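3.2 Household survey and standby load

Power strips were found in nearly every home we visited in the Bakke district. The survey covered 70 households over 21 days, and meters were read once in the morning and once in the evening. Residents were asked to keep their usual habits and to leave strips switched on or off as they normally would. A switched strip of the general type recorded in the survey is shown in Figure 7.

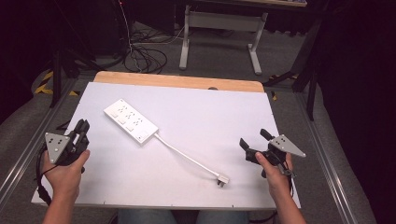 Figure 7. White power strip with switch, cable and plug, on a white board.

Standby load was logged with the Lukus plug meter, which stores one value per minute. We dropped any log with a gap longer than an hour - most of these came from meters that had been moved to another outlet. After this step 1,482 logs remained. Television sets and game consoles made up the largest share of overnight use, followed by printers.
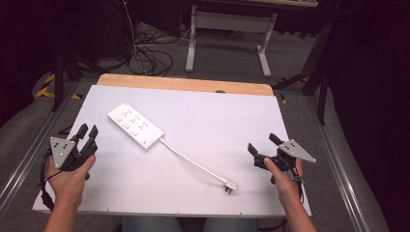 Homes that switched strips off at night used less standby power than those that did not, but the gap was smaller in homes with electric heating. We did not correct for household size. The Brotason survey, run in December with older meters, found the same pattern in rented apartments, although its logs were shorter and did not include weekends.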